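Drawer opening policy stalls after the pull, gripper parks next to the drawer

Kanow Forum > Manipulation > Control and planning

Started by drawer_pid

Running Kanow on a single arm with a multi-fingered hand, three-drawer cabinet, objects on top. The task is to open the bottom drawer, pick an object from the top, place it in the drawer, close it. The skill sequencer is Drulten, default config except for the timeout.

The open skill works. The drawer comes all the way out. Then the arm backs off to the side and stays there with the fingers bunched. Drulten reports "open" as still active until it times out at 30 seconds, and the pick never gets called. Out of 200 runs I got this on a bit under half. The rest go through fine.

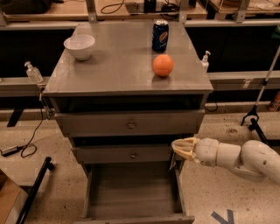

The drawer state estimate comes from the head camera only. I don't have an encoder on the drawer. I fit a plane to the drawer front and track how far it has moved from the closed pose. The success threshold is at 90 percent of full travel.

Things I have tried: lowering the threshold to 80, raising the timeout, and slowing the retreat. Lowering the threshold helped a little. The other two did nothing.

Reply by tmarsh_ctl

What does the extent value look like in the log while it is stuck? If it sits just under the threshold you have a perception problem. If it is over the threshold and the skill still does not exit, look at the exit condition. Drulten also wants the end effector to be clear of the handle, and the default clearance is larger than most people expect.

Reply by drawer_pid

It jumps around. One bad run has 2,787 samples in the open phase, and the extent goes over 0.9 many times but never holds for the 5 consecutive samples the exit check needs.

Reply by gray_box_owner

That is your plane fit. Drawer front, cabinet front and side walls all the same gray, so the segmentation has very little to work with. With the drawer fully out, the front panel is also at the bottom edge of the head view, and you lose part of it. I would put a fiducial on the drawer front and be done with it.

Reply by tmarsh_ctl

I don't agree on the fiducial. It fixes this cabinet and nothing else. Use the hand pose during the pull. While the fingers are on the knob you know where the drawer is from forward kinematics. Latch that value at release and only use the camera to check that nothing changed.

Reply by gray_box_owner

Only if the fingers don't slip. On small round knobs mine slip all the time, and then the latched value is wrong with no warning. At least a tag tells you when it is lost.

Reply by nodelta

We did both in Sembiring. Kinematic estimate during contact, camera after release, with a gate that rejects any camera reading that moves the drawer faster than the hand could have moved it. The filter is short. Neltus has a port if you want something that drops into Drulten without writing the node.

Also change the exit check to a median over a window. Consecutive samples is a bad test for a noisy signal.

Reply by drawer_pid

Median over a window of 15 is in. Stalls are down a lot but not gone. The ones left are the runs where the front panel is mostly out of view, so gray_box_owner is right about that part. I tilted the head down for the open phase and will add the kinematic latch next.

Reply by gray_box_owner

Tilt it back up before the pick, or you will be planning grasps on a view your detector has not been tuned for. I lost an afternoon to that one.

Reply by drawer_pid

Noted. I put the tilt in the skill's entry and exit hooks. Will post the slip numbers when I have them.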